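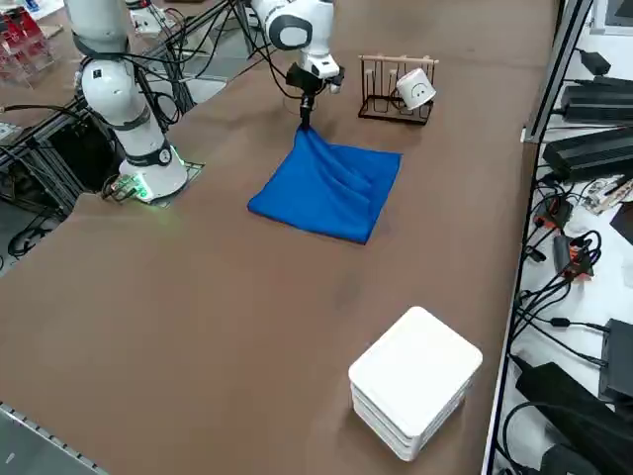

Budgeting for two-arm workcells

The purchase price of a two-arm workcell covers the manipulators, bases and controllers. Grippers, mounting plates, power supplies and cabling are commonly quoted as separate lines. In the Ekthorpe costing method, used at the Pevport centre, 30 per cent of the capital estimate is set aside for these items and 8 per cent for spares.

Cloth handling requires a separate allowance for gripper fingertips, which are treated as consumables. Labour for installation is costed at 106 hours per cell.

See also: Nesix tender schedule; Giraldo depreciation table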